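Seldale Grain Purchase Program: Frequently Asked Questions

Who may sell to the program?
Any grower registered with the Seldale district office before the end of February. Tenants may register with a copy of the lease.

How is the price set?
The floor price is announced before planting and stays the same through the season. Last season 451 growers sold at that price.

When will I be paid?
Payment goes directly to the bank account named on your registration form. Deliveries worth more than 2000 are paid in two parts.

Is there a minimum delivery?
Yes, 200 kilograms per visit. Smaller lots may be combined with a neighbor's if both growers sign the slip.

Where do I deliver?
The Deng and Nestometti depots accept grain from 8 a.m. The Keneo depot opens at noon.

What happens if my grain is graded too low?
You may ask for a second grading within some 60 minutes of the first.

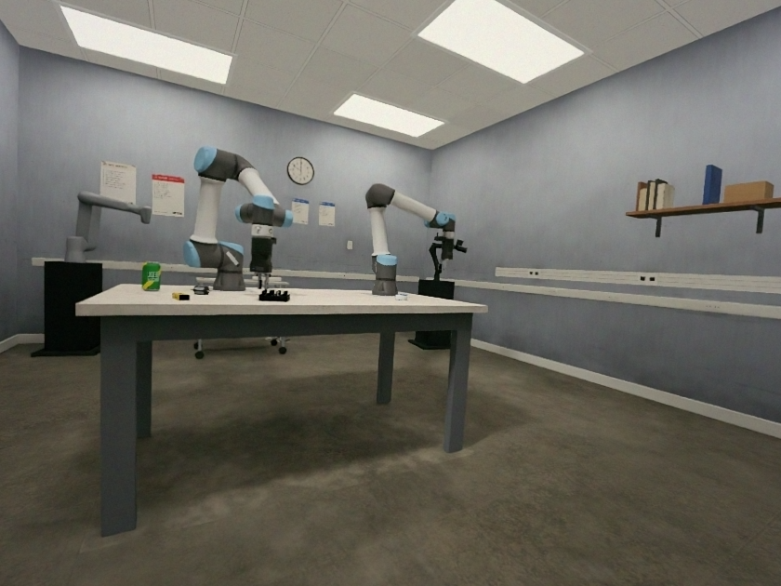
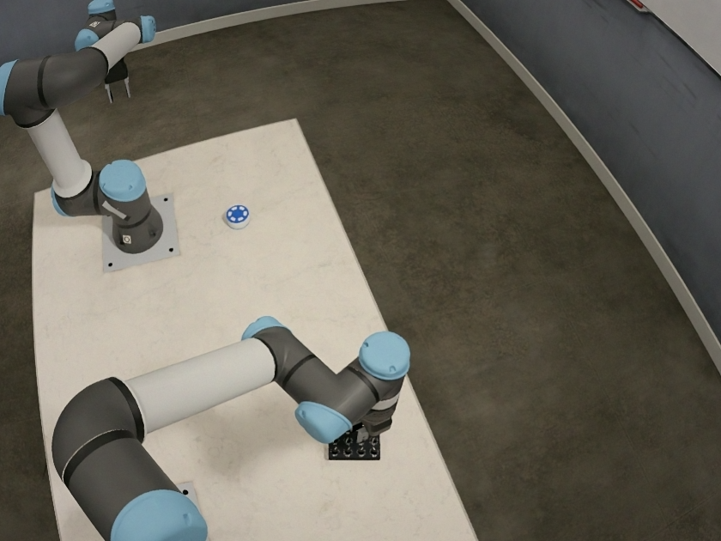

Requests for a second grading are made at the depot window, and the grower must be present. A fresh sample is drawn from the same load. Please keep the counter as clear as the pale tabletop in the second picture, with bags and personal items left on the floor. The second result is final and is printed on the delivery slip.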